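February 25, 2022 – workshop notebook, pop-up beer garden at Laryea Square

Back on the garden stuff today. Kekeli Asamoah wants the layout settled before the permit goes in, so I spent the morning with the tape measure and the big plan, pushing paper tables around.
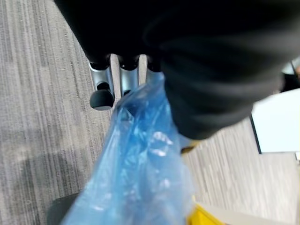
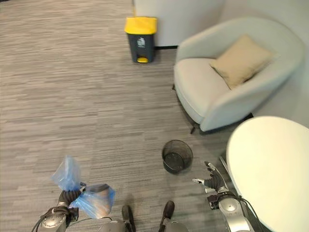
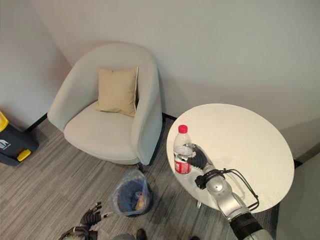
Carpet and trash bin in the second one, armchair and cushion in the third.

So, the layout. We have 33 picnic tables promised and I can't make them all fit if the lawn games stay on the north side (I tried!). Moving cornhole over by the planters frees up a nice long strip, and then the food trucks can back in from the street without anybody having to lift a bench. Kekeli likes it. I like it too, except the stage now points straight at the apartments – need to turn it before we show anyone.

Built one test section of the Holta fence panels after lunch. They stand up fine on flat ground, but the plaza slopes toward the drain and the last panel leaned like crazy. Shimmed it with 3 scraps of decking and it's good. Want proper feet made up, though, scraps won't last till September.

String lights: 217 feet of cable on the reel, and the run from the kiosk to the far pole and back eats nearly all of it. Ask Zurnent if they'd sell us another short length.

Music: the Irkow brass people said yes to Thursdays!! They're 17 players, so the small stage is out. Redraw with the big one and check the truck lane again.

Still to do: rain plan, bike parking, and call back the dumpling truck about their generator.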